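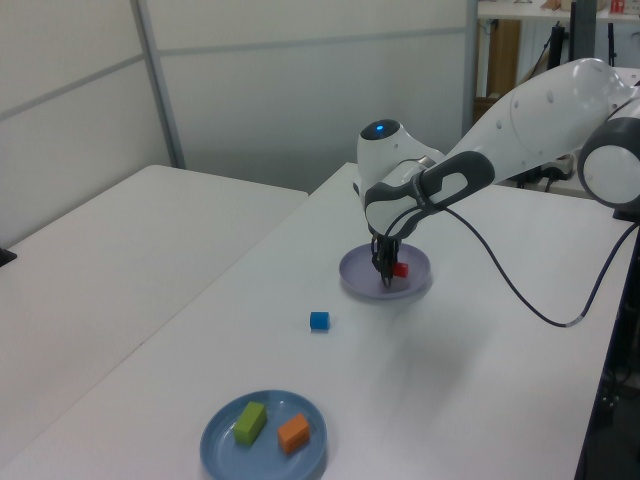

*Fig. 1. The sorting table with both plates, the two small cubes and the two larger blocks.*

## Cetavel sorting task – layout report

Halima Biwott, 13/01/2018

### 1. Aim

I wanted to find out whether the colour of a plate changes how easily people remember which blocks belong on it. The pieces are small cubes and larger rectangular blocks, and there are two round plates, one blue and one pale lavender-grey.

### 2. Layout

In Fig. 1 the red cube is in the lavender plate and the blue cube is on the bare table between the plates. The green and orange blocks share the blue plate. I chose a white table so that no piece would blend into the surface. The lavender plate is shallow, and small pieces are easy to see in it.

### 3. Method

A group of 18 first-year students looked at a layout for 39 seconds and then drew it from memory. Each person did this several times with the pieces moved, which gave 160 usable drawings.

### 4. Results

Size was remembered better than colour. The larger blocks were hardly ever drawn on the wrong plate. Most mistakes were with a cube left on the table – people tended to put it on the nearer plate.

### 5. Problems

The two plates are fairly close in colour, and a few students mixed them up in their notes. For the August version I would swap one for yellow and repeat the same layouts.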